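I'd been promising Sayaka Hirose a visit since last June, so when she wrote that Rirkodach was holding an open morning I booked the early train to Prurnberg and packed a sandwich.

Rirkodach is a home support service for older people, run out of a former shoe store two blocks from the station. They have 14 home visitors, most of them from the same neighborhoods as the folks they call on, and between them they made 1,420 visits last year. Sayaka trains the new ones. She starts them off on the phone for 3 weeks before they knock on a single door, and I wish we did that back home in Pornport (we mostly hand people a list and a bus pass!).

The morning began with coffee and a very long table of pamphlets. I grabbed the one on grab bars and the one on what to ask before signing up for meal delivery, and then I got talking with a retired bus driver named Hideaki Imai, who told me he'd said no to help for two winters. What changed his mind was a visitor who came by to talk about his heating bill and didn't bring up "services" once. She came back the next month, and the one after that. Now he gets a ride to the eye clinic and someone to go over his mail with him – the mail was the big one, he said.

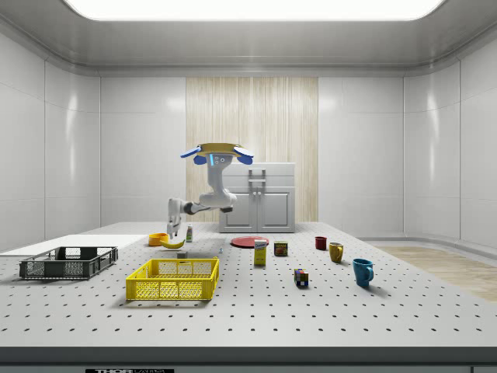
*A robot arm on its perforated table, shown as a computer rendering.*

After coffee we split into groups and I picked the session on family caregivers. There were 20 of us in a room meant for a dozen, so I sat on a radiator. A daughter who looks after both her parents over in Hamada talked about filling out the same form for three different offices, and half the room groaned. Rirkodach now keeps one intake sheet, in large print, and the visitor fills it in with the family at the kitchen table. I asked for a blank copy and Sayaka gave me two.

I missed the talk on respite stays, which I'm still a little sore about, but the slides are supposed to go out by email. Lunch was soup. I caught the 2:40 home with a tote bag full of paper and Hideaki's phone number, as he wants to hear how our own visitor program gets on.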